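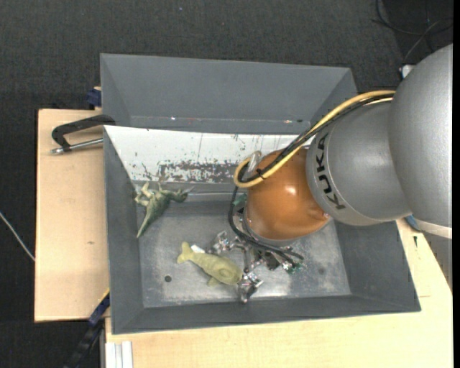 去年参加过一轮的一位测试者留言说,最耗时间的是每晚导出日志,装机和刷固件倒很快,希望这次能把导出步骤写进说明。导出步骤现已列入本文第四部分,其余要求与上一轮相比也有调整,报名前请重新阅读。

Imstead 中端手机系统更新 公开测试招募

一、测试内容
Imstead 现为中端机型 Grirnitz 招募系统更新测试者。本轮更新涉及三处:后台进程回收策略、双卡待机时的基带功耗、相机在低照度下的快门延迟。测试固件为预发布版本,未经运营商入网验证,可能出现重启、通知延迟或个别应用闪退。
测试周期为15天,7月开始。名额100人,按机型批次和所用运营商分配,不按报名先后。

二、报名条件
1. 持有 Grirnitz 标准版或大容量版,引导加载程序未解锁,未获取 root 权限。
2. 系统已升级至当前正式版,机身可用存储不少于更新包解压所需空间。更新包大约3,126 MB,解压后占用约为其两倍。
3. 测试期间以该机为主力机使用,每天亮屏不少于两小时。
4. 能够自行完成数据备份和线刷回退。
5. 年满十八周岁。
电池更换过非原装件的机器不参加功耗项目,可报名相机项目。

三、分组
甲组测功耗,需插两张卡,其中至少一张开启 5G。乙组测相机,每天按清单拍摄样张,原图上传,不得经第三方软件处理。丙组测后台回收,使用自己常用的应用组合即可。报名表中可填两个志愿。

四、日志导出
日志由预装工具 Jerkov 采集,范围包括进程状态、电流采样和基带事件,不含短信、通话录音及相册内容(乙组主动上传的样张除外)。
导出路径:设置、关于本机、连续点击版本号、进入 Jerkov、选择“当日归档”。每天22:00以后导出一次,连接 Wi-Fi 后上传。连续三天无日志的,视为退出。
故障须在反馈表中另行填写,注明发生时间、固件编号、复现步骤。只写“卡顿”“发热”的条目不予受理。

五、报酬与保障
完成全部测试者可得136元,以及 Wei 系列充电器一只。中途退出不计报酬。因测试固件导致无法开机的,凭设备序列号送修,免收检测费和刷机费。进液、跌落等人为损坏不在此列。

六、保密
测试结束前,不得公开固件文件、版本截图和跑分结果。固件不得转刷至他人设备。

七、报名方式
在 Imstead 社区“测试招募”版块下载报名表,填写序列号、当前版本号、运营商及志愿组别后提交。入选者将收到站内信和推送资格,未入选者不另行通知。退出测试须先线刷回正式版,回退会清空机身数据。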